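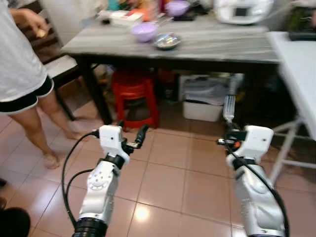
A tiled kitchen or dining area with its table.

Tile came back to Clerden slowly. Most of the houses on the hill were built with timber floors right through, and for years the kitchen got sheet vinyl over the boards and a new sheet when the old one lifted. Now the vinyl is going to the tip and people are asking for ceramic again.

Drorum, the tile yard on the Ulcombe road, says kitchens make up most of its weekend trade. The favourite colour is still a plain off-white. Grey grout sells better than white, as anyone who has scrubbed white grout will understand.

The floor underneath decides the job. Old boards move, and tile laid straight onto them will crack along the joins. Tilers in the district screw down fibre cement sheet first, then leave a gap of 6 mm at the walls, hidden later by the skirting. Allow 10 per cent extra for cuts and breakages, and keep what is left over in the shed. Batches vary in colour and the match you want in five years will not be there.

A kitchen of ordinary size takes three days, including a day when no one can walk on it. Doors may need trimming. So may the dishwasher opening, which catches a lot of owners out once the floor has risen.

Pereyra, the other supplier in town, hires out wet saws by the day. Book well ahead for October, when everybody wants the house finished before Christmas.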